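Leitfaden für zweiarmige Roboterzellen: Bultard legt Fassung zur Erprobung vor

Der Zellenbauer Bultard hat im September einen Leitfaden für kleine Arbeitszellen mit zwei Roboterarmen veröffentlicht. Er umfasst 78 Seiten und regelt, wie solche Zellen eingerichtet, geprüft und nach einem Umbau wieder freigegeben werden. Beteiligt waren auch der Greiferhersteller Punard und das Prüfbüro Adeyemi.

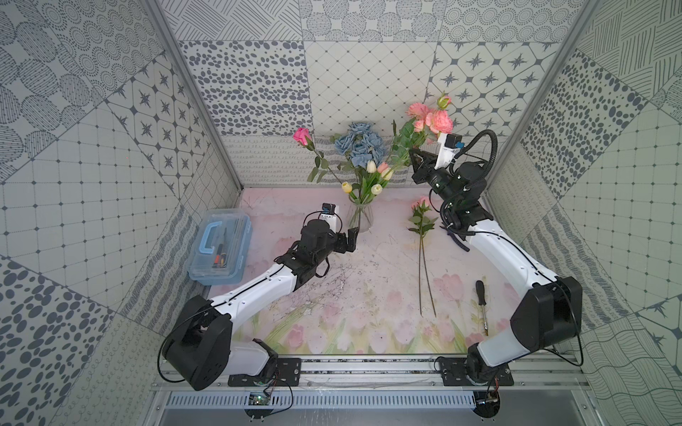
Foto: Bultard

Kern des Papiers ist ein Abschnitt zum gemeinsamen Arbeitsraum. Für jede Aufgabe muss schriftlich festgelegt sein, welcher Arm den Vortritt hat, wenn sich die Wege kreuzen. Nach jeder Änderung an Greifer oder Kamera ist ein Probelauf mit verringerter Geschwindigkeit vorgeschrieben. Handwerkzeug gehört laut Leitfaden vor dem Start in einen geschlossenen Behälter oder auf eine Liste der zugelassenen Gegenstände. Leitungen an den Armen sollen so geführt sein, dass sie auch bei voller Streckung nicht unter Zug geraten.

»Die meisten Zwischenfälle, die uns gemeldet werden, passieren nach einem kleinen Umbau«, sagt Chiamaka Lawal, die bei Adeyemi die Prüfungen leitet. Ausgewertet wurden 200 Meldungen aus 17 Betrieben.
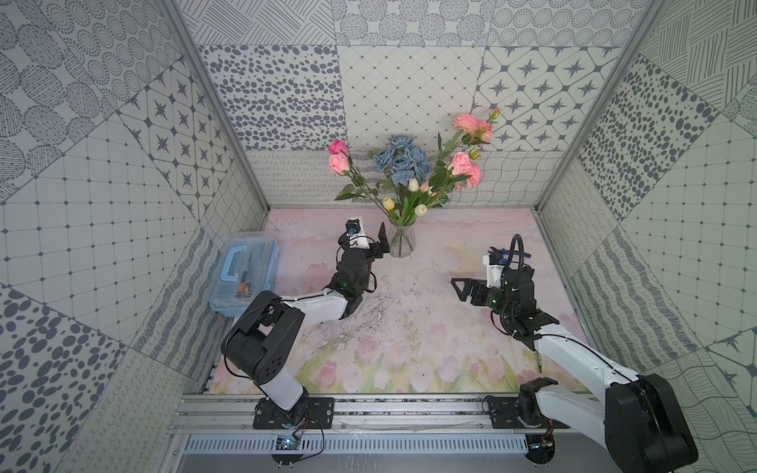
Auch für die Prüfaufgaben macht der Leitfaden Vorgaben. Neben starren Teilen müssen künftig nachgiebige Gegenstände vorkommen, an denen Kraftgrenzen und Abstände getrennt bewertet werden. Kunstblumen in einer Glasvase, zwischen den geöffneten Greifern zweier Arme, sind dafür ein brauchbarer Aufbau: Stiele und Blätter stehen nach allen Seiten ab, und das Glas verzeiht wenig. Abrieb und Krümel auf der Arbeitsmatte sind vor jeder Prüfreihe zu entfernen und im Protokoll zu vermerken.

Verbindlich ist das Papier nicht. Bultard will es zunächst im Programm Pelis erproben, das 2,000 Betriebsstunden vorsieht – danach soll eine überarbeitete Fassung erscheinen. Rückmeldungen nimmt das Prüfbüro Adeyemi entgegen.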